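Novidades do laboratório, setembro

Dois braços, uma tomada e muita paciência

Começamos pela notícia que mais gosto de dar: o método de correção por contato, em que Toàn Thái e Nasrin Asadi trabalham desde a primavera, chegou à bancada bimanual e os primeiros números são ótimos! A tarefa escolhida parece doméstica e é uma maldade: pegar um difusor elétrico de ambiente e encaixá-lo numa régua de tomadas pendurada na parede. A régua balança quando é tocada, os pinos são finos e qualquer erro de ângulo no pulso aparece logo no encaixe.

A política, batizada de Dremby, foi treinada com 3616 demonstrações teleoperadas. A novidade está no que ela faz quando o encaixe falha: em vez de recomeçar do zero, recua cerca de 3 centímetros, compara a vista da cabeça com as dos dois pulsos e tenta de novo com a pose corrigida (a Nasrin chama isso de "respirar antes da segunda tentativa", e o nome pegou). Em 200 ensaios, a versão com correção dobrou os encaixes completos da versão sem ela. Ainda não entendemos por que os ganhos caem tanto quando o difusor começa deitado, e é nisso que o Toàn está mexendo agora.

O código de treino já roda no Clistari, nosso servidor interno. Quem quiser ver a bancada funcionando pode passar na sexta à tarde, é só avisar antes.

Duas vistas da cabeça e duas dos pulsos; na última, o difusor está preso entre os dedos da garra:
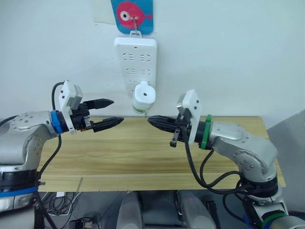
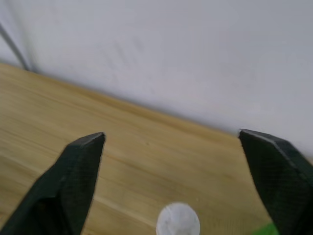
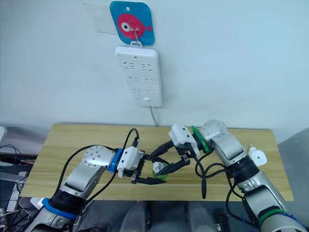
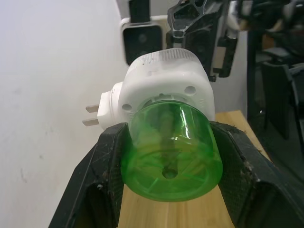
Grupo de leitura

O próximo encontro é na sala Kauppinen, com 6 artigos curtos sobre aprendizado por imitação. A lista está na página do grupo e ainda faltam apresentadores para os dois últimos. Escrevam para a Nasrin!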